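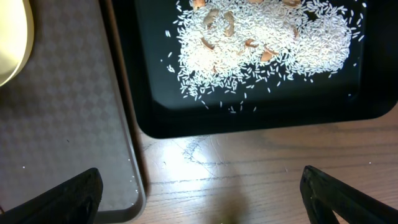
The case for selling dry goods by weight and printing the moisture

Retail rice is priced by mass. Mass includes water. The label on a bag of rice tells the buyer the net weight, the country of origin and the energy per serve, and says nothing about how much of that weight is water. I think it should.

Milled rice is a hygroscopic solid. It exchanges water vapour with the surrounding air until the two are in balance, and the balance point moves with humidity and temperature. A sealed bag holds its moisture fairly well. An open bin in a bulk store does not, and a paper sack sits somewhere between. The same kilogram of grain, bought in a humid week and a dry one, contains different amounts of food.

The usual objection is that the difference is small. Per bag, it is. Take a household that buys 14 kilograms over a winter: a shift of one percentage point in moisture is worth 140 grams, or a couple of dinners. Few people would cross the road for that. A distributor moving 2000 bags at a time sees it differently, and so does the mill, which is why both of them already measure it. The figure exists on paper at nearly every stage of the supply chain except the last one.

Harish Pai, who buys grain for the Cirnlow food co-op, put it to me in terms of shelf life. His concern is storage. Grain that goes into a bin too damp will clump, lose its smell and eventually grow mould, and the customer who takes it home has no way of knowing how close to that line it was. He tests each delivery with a bench meter and writes the result on the invoice. The invoice then goes in a drawer.

Cooking is the other argument, and in my view the stronger one. Packet instructions give a ratio of water to rice as though the rice were a constant. Old, dry grain takes up more water and takes longer. Newer grain at a higher moisture turns soft on the same instructions. Most cooks adjust by habit and blame the pot when it goes wrong. A printed moisture figure would not replace habit, but it would give the cook something to adjust from.

Karim Farouk, a retired miller who has argued with me about this for some years, holds that the number would be false by the time anyone read it. He is partly right. A figure measured at packing describes the grain at packing. But the same is true of a best-before date, which rests on assumptions about storage that no kitchen meets, and we print that without complaint. A packing figure with the month beside it is honest enough. "Moisture at packing, June" takes up less room on a label than the serving suggestion.

For bulk bins the rule would need to be different. I would ask for a card on the bin, updated at each refill, showing the last reading and the day it was taken. A store that refills on Thursday writes Thursday. The meters are compact, the reading is quick, and staff who can calibrate a scale can learn to use one.

None of this requires a grading scheme, a logo or a new agency. It requires one line of type, carried over from a document the packer already holds - and a scale operator willing to write on a card.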